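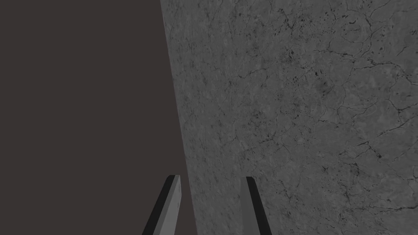 Gray stone against the dark.

September, a little before midnight

Back from Griltcombe and too wound up to sleep, so I'm writing this at the kitchen table with my boots still on and my hands smelling like black powder and dish soap. I scrubbed them at the club sink and again when I got home and it made no difference at all.

I finally shot the old Pichon in a match! I've been saying I would since spring, and every time the club night came around I chickened out and took the modern rifle. Tonight I left the modern one locked up on purpose so I couldn't change my mind in the parking lot. (I know myself.)

So, for the record, because I'll want this later. Serial number 1657, percussion lock, walnut stock, the replacement nipple I put in this summer. Patched round ball, the load I settled on in July and wrote on the card in the lid of the box. Front sight still a touch to the left of where I think it ought to be, but I promised myself I wouldn't go tapping at it again until I had a whole match on paper.

The course was the usual one, all at the short distance, offhand. I used to tell people offhand was my strong suit. Well. My first shot went into the white at the bottom of the card, so low I thought I'd missed everything and kept looking for it through the spotting scope up near the top. The man on the next bench had to point it out to me. He was very nice about it. I had flinched, plain and simple, the way I did when I was a kid and my uncle handed me his shotgun.

After that it settled down. I slowed way up. I made myself set the rifle in the stand and take a breath before loading, every single time, even when I could hear everybody else ramming and capping and getting ahead of me. The middle of the string was lovely. I had three shots almost touching at one point and I got so excited that I yanked the next one out to the right edge. Typical.

Final score was 80 out of a possible 100. I'd have been happy with a lot less. The winner was miles ahead of me, of course, shooting a rifle his grandfather owned, and he has been doing this since before I could drive. I wasn't last though. I looked at the sheet 2 times to make sure.

Things that went wrong, before I forget:

The patches. I cut these from the striped ticking I got at the fabric store instead of buying them ready made, and I think the cloth is too thin. The ones I picked up off the ground downrange were burned through in the middle, and a couple were just a ring with a scorched edge. The last batch, from the heavier stuff, came out whole. Buy the heavier stuff again. Stop being cheap.

The caps. I had one fail on me in the second half. I kept the muzzle pointed downrange and waited the way you're supposed to, and it felt like an hour with everyone done and quiet, and then I recapped and it went off fine. I blame the tin, which has been riding around in the truck all through the humid part of August. New tin, kept in the house.

The fouling. By the end I was leaning on the rod with my whole weight. I'd been so busy feeling calm that I skipped swabbing between shots a few times, and I paid for it. The old timers swab after every shot and I'm going to start doing what they do and quit thinking I've found a shortcut.

Something I did enjoy a lot was the table in the clubhouse afterward. One of the older members had brought his display of cartridges, mounted on green felt in a shallow case, all the way from paper ones through pinfires and rimfires to the big fat centerfire ones for buffalo rifles. I'd never seen a pinfire up close. What a strange idea, that little pin sticking out the side just waiting to be bumped. He let me hold an empty one and I was nervous about it anyway. He says the paper ones are copies he rolled himself and that getting the tail folded neatly is harder than any shooting he's ever done. I believe him. I tried one at the table and it looked like a badly wrapped cough drop.

We got to talking about where the Pichon came from and I had to admit I don't really know. It was in the back of the Clanlow shop with a paper tag on it for as long as I'd been going in there, and the fellow at the counter could only tell me that it came in with an estate. There's a tiny mark under the barrel that I can't make out, even with a magnifying glass. The cartridge man thinks it could be an inspector's stamp. He told me to rub a bit of chalk into it and look at it with the light coming from the side, so that's a job for the weekend. I'd love for it to have a story, but I'd shoot it the same if it didn't.

The drive home was slow. Fog all along the river road, and a deer standing right at the bend by the feed store like it was waiting for a bus. I ate half a gas station sandwich and regretted it by the county line.

The rifle is done. Hot water, patches until they came out clean, dried, oiled, the lock off and wiped down. I know I'll check it again tomorrow morning for rust, and probably again the day after. The range bag is another matter. It's sitting by the back door with everything thrown in it, dirty rags and short starter and loose balls rolling around in the bottom, and it can sit there.

I need to send off the Arkeo order while I'm thinking of it: caps, a tub of lube, a new jag to replace the one with the worn threads, and maybe the leather pouch if it's still on sale. It's a nice pouch. I don't need it. We'll see how I feel after coffee.

Next match is in October and I've already put my name on the sheet, in pen, under the Pichon. I'd like to practice at least one evening before then, only offhand, with the thick patches, swabbing every shot. And I need to find my other earmuffs. These ones pinch.

Bed now. My shoulder's fine but my feet are killing me.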